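Aba Ankrah
ok small thread on hard water bc I have been in Tuststead 3 months and it is ruining my life

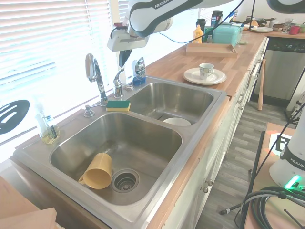 Photo: Nkrumah Asante

1/ moved from Wotholm where the water is soft. never thought about water once. now my hair feels like rope

2/ kettle went chalky the first week. white flakes in the tea. drank it anyway

3/ house is from 1900 and so are some of the pipes I think?? landlord says "the water's always been like that" ok thanks

4/ vinegar. everyone says vinegar. half vinegar half water in the kettle, boil, let it sit, rinse twice. it does work. kitchen smells like a chip bag all day

5/ do NOT put vinegar on a stone counter, it eats the shine. my aunt learned that one in December with guests coming

6/ shower head — take it off, bag of vinegar overnight, old toothbrush in the morning. pressure came right back

7/ got a quote for a softener and laughed out loud. Khumalo hardware has test strips tho and a shower filter for 70 bucks. filter did nothing for my hair fyi. chlorine smell is gone so that's somthing

8/ glasses still cloudy. rinse aid helps a bit, drying them by hand helps more. I hate drying by hand

9/ if you're in the Flastier end of town is yours this bad? my coworker says theirs comes off a differnt well

10/ also pls tell me what shampoo. have tried the clarifying kind, now it's rope but squeaky

11/ ok strip came back, darkest color on the chart. going to bed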